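The third season of *Heltevis* is now officially in preparation, and our inbox has not been quiet. The short announcement came in June, in the evening, and by the next morning we had received more messages than after the final episode of season two. Most of them asked the same thing: will the old lighthouse family come back?

For the moment, the production company Kanach only says that "the house will be open again". This can mean many things. The house was sold in the last episode, so somebody must live in it, but it does not need to be the same people. I have watched the last ten minutes again, and I still think the eldest daughter kept a key. Look at her coat pocket when she leaves the kitchen. 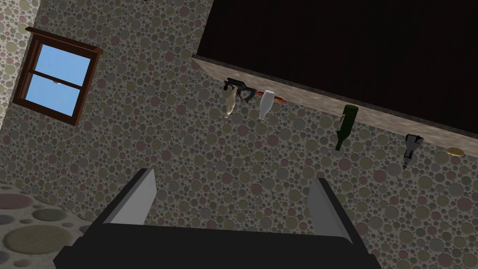

We also know that the new season will be shorter. Kanach has confirmed 2 parts, with a break between them, and the first part will be shown in the same evening slot as before. I am a little worried about this break. The slow episodes were always my favourite ones, and when a series becomes shorter, these are usually the first to go.

The music will stay. The composer has already signed, and the opening song will be recorded again with a bigger choir. Some of you wrote that you would prefer the old version with only the piano, and I must say I agree with you.

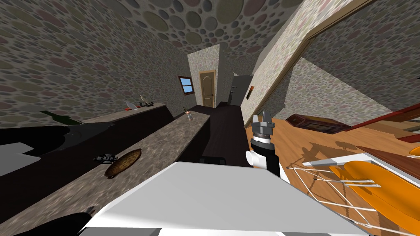
## What our readers want

Last month we asked you one simple question: should the story continue directly after the sale of the house, or should it jump some years forward? We received 1,797 answers, which is much more than we expected from a small newsletter. More than 1,000 of you want to continue directly, with the same cast and the same winter. The jump forward got 483 votes. The others had no preference or wrote us something different, for example a whole season about the ferry.

The ferry idea is not so strange as it sounds. In the spin-off novel, *Urnwood*, the ferry has its own chapter, and there we learn why the father never took it after dark. The novel is not necessary to understand the series, but it explains his silence in the dinner episode much better.

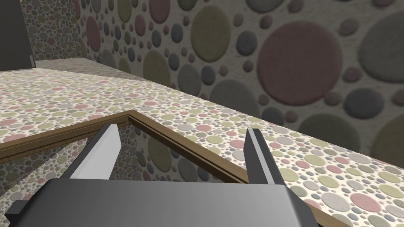

There is also a rumour about the Castillo, the hotel where the wedding took place. A fan page wrote that it will not appear again, and that the wedding guests will be moved to another place in the story. Kanach did not answer our question about it. I hope the rumour is wrong. The staircase at the Castillo gave us the best argument of the whole second season, and I would like to see both sisters on it one more time.

If you have not seen season two yet, please be careful with the comments under our last issue, they contain the ending. In the next newsletter we will publish your favourite lines from the dinner episode. You can still send yours by replying to this email, with the name you want us to print.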